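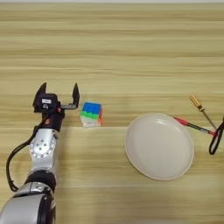
I quit drinking at home last June, and the part I got wrong was thinking it would be about the drink. Most of what I missed was the hour. I would finish work, close the laptop, pour something and call the day over. Take the glass away and the day just kept going. What worked in the end was dull. I cleared everything off the far half of the table, so there was a stretch of pale wood with nothing on it, and I sat down there at the same time every evening with tea. The bare tabletop did more for me than any of the nonalcoholic gins I bought, and I bought 3.

I bring this up because the advice for people who want to cut back is nearly all about substitutes. Cuvar will sell you a botanical spirit for $28 a bottle. Gredisus has an app that sends you a badge after 9 dry days. I tried both and I don't hold anything against either one, but they keep you thinking about alcohol all evening. I would sooner think about dinner. 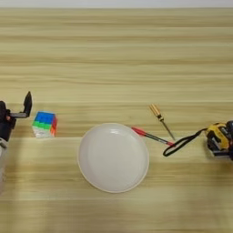

The other thing I would change is the all-or-nothing talk. A dry month is fine if you like a challenge – I don't. I did one, spent the last week of it counting, and drank more than usual the week after. Since then I have kept to a smaller rule. I don't drink in the house, and I have up to two when I go out. Going out is not happening much right now, so I'm mostly not drinking, and I sleep better and wake up less cross.

Some people can't use a rule like mine and need to stop completely, with a doctor's help. That is a different situation and I won't pretend to advise on it. For the rest of us, pick an hour and change what you do with it.

4/22/20

Comments

stinddale_reader
The hour is the problem for me too. I walk the dog now. He is tired of it.

MJ
Disagree on dry months. Mine got me started and I never went back to wine on weeknights.

oatsandtea
What kind of tea?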